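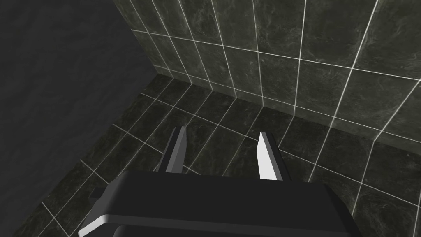
Grout notes, July, 4:30 p.m.

Leandro and I finally got to the Parkton mix this afternoon, and I must say it's a lovely thing to work with, soft as butter and very forgiving if you stop to chat (we did). I used 28 ounces of water to the bag. Batch 2 went a shade lighter than I'd like for dark tile, so I've set a test piece on the shelf by the window. Kianoush, please don't seal it yet! I'd love to see the color again in the morning, next to the old Stalberg sample.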